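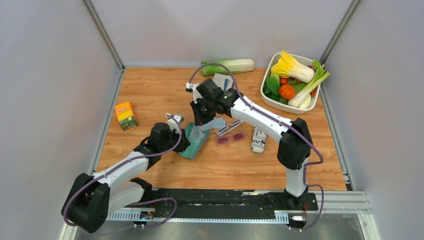 Ruido en la sala de estudio de la residencia Macedo
Informe final de proyecto, asignatura de Acústica Aplicada
Tutor: Jitendra Uniyal

1. Por qué este tema

La sala de estudio de la planta baja tiene mala fama desde hace años. Eco, puertas que golpean, la máquina de café del pasillo. En la primera entrega propusimos medir tres salas y al final quedó una sola, por falta de tiempo y de sonómetro (el departamento presta uno y hay que devolverlo a las 18:00).

Pregunta del proyecto: cuánto ruido hay de fondo, de dónde viene y qué se puede hacer con poco dinero.

2. Medidas

Dos campañas, una en marzo y otra en mayo, ya con exámenes. Sonómetro marca Willetti, clase 2, calibrado antes de cada sesión. Cuatro puntos: junto a la puerta, mesa central, ventana y rincón de las taquillas. Lecturas de cinco minutos, ponderación A.

El peor valor fue junto a la puerta: 82 dB de pico, justo con un portazo. El nivel medio ahí es bastante más bajo, pero los picos son lo que molesta según la encuesta. En la ventana casi todo es tráfico de la avenida. En el rincón de las taquillas, el mejor resultado de los cuatro puntos, tambien el sitio que menos gente usa porque no hay enchufes.

Reverberación: medida con globos. Reventamos cuatro por punto, descartamos los que salieron flojos. El tiempo sale largo para una sala de lectura. Techo de yeso liso, suelo de terrazo, cristal en un lado entero. No sorprende.

Error nuestro: en marzo no anotamos la ocupación de la sala. En mayo sí. Por eso las dos campañas no se comparan directamente en la tabla del anexo, aunque en el borrador sí lo haciamos.

3. Encuesta

Papel, en la entrada, una semana. Lo más repetido: la puerta. Después las conversaciones del pasillo y en tercer lugar la ventilación, que nosotros ni habíamos puesto como opción, la gente lo escribió a mano en el margen. Alguno pidió también más enchufes, queda fuera del proyecto.

4. Propuesta y coste

a) Cierre lento en la puerta y junta de goma. Es lo más barato y ataca los picos.
b) Paneles absorbentes en el techo, solo la mitad central. Pedimos precio a Faneo y a Flindia. Faneo contestó con 2.060 euros, montaje incluido. Flindia mandó catálogo sin precios y no volvió a escribir.
c) Cortina gruesa en el lado de cristal. Ayuda algo con la reverberación, poco o nada con el tráfico.

Nosotros haríamos la a) ya, y la b) si la residencia consigue presupuesto. La c) tiene dudas por limpieza, hablado con conserjería.

5. Qué falta

Repetir las medidas con el cierre puesto. Sin eso la mejora es solo un cálculo. Faltaría medir la ventilación por separado, de noche y con la sala vacía. Tampoco hicimos el análisis por bandas de frecuencia que pedía el guion: el equipo lo permite, pero guardamos solo el valor global y cuando nos dimos cuenta ya estaba devuelto.

Anexo: tabla de lecturas y hoja de encuesta, en la carpeta compartida del grupo.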